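Chapter 5
Two-Arm Bench Cells: The Videtti Kit

Learning goals

After this chapter you should be able to name the main parts of a two-arm bench cell, read the vendor's quote against the needs of a job, and judge whether a given part can be handled by two grippers or needs a fixture.

5.1 Why this kit

Chapters 3 and 4 dealt with single arms bolted to a frame. Most small electronics shops that ask for a quote today are offered a pair of arms on a shared table. The Videtti kit is used as the worked case here. It is sold through one dealer, Orley, and its price list is split into plain line items, so the cost of each choice can be traced.

The kit was reviewed at the Magyar plant, a repair shop that sorts returned boards and wire sets. Dorottya Hegedűs, who ran the review, kept the cycle logs used in the problems at the end of the chapter.

5.2 What is in the base offer

The base offer covers two arms, two grippers, one controller, and the cables between them. The table, the part tray, and the bins are quoted apart. A buyer who compares only the base price with that of a rival cell will therefore get a false result. Training is three days on site. Software updates are free for the first year and billed per arm after that.

The Dritoro add-on replaces the stock motion planner. It lets both arms enter the same zone under a shared lock. Without it, one arm must leave the zone before the other may enter. Section 5.5 works out the effect on cycle time.

5.3 Layout of the work zone

The arms face each other across the part tray. Each arm must reach every point on the tray floor and the bins on its own side. Reach across the tray is useful for handing over a part but should not be counted on for sorting.

A shallow steel tray keeps parts inside a known area. Bare steel reflects light, and a sheet of plain paper laid on the floor of the tray gives a more even background. The sheet is replaced when marked.

Cable slack is set with each arm at full stretch, then checked again with the wrist turned to both limits. Slack that is right at full stretch forms a loop when the arm folds in. The installer must confirm that no loop can catch on the tray rim or on a bin.

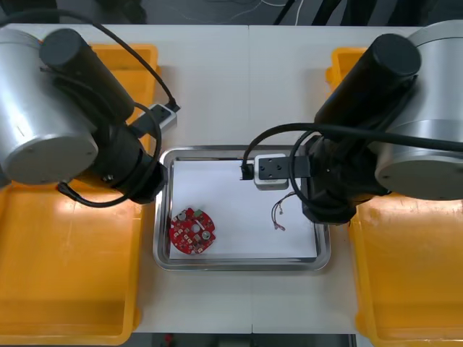 5.4 Rigid and limp parts

A circuit board is a rigid part. Its outline is fixed, and one grasp point, once taught, holds for every board of that type. A notched or cut-out edge reduces the number of safe grasp points and should be mapped before teaching begins.

A bundle of thin wires is a limp part. Its shape differs at each pick, and a taught grasp point has little value. The Videtti manual rates its gripper for both classes but gives a pick rate for rigid parts only. The buyer should ask for a trial on limp parts, with the buyer's own stock, before the order is signed.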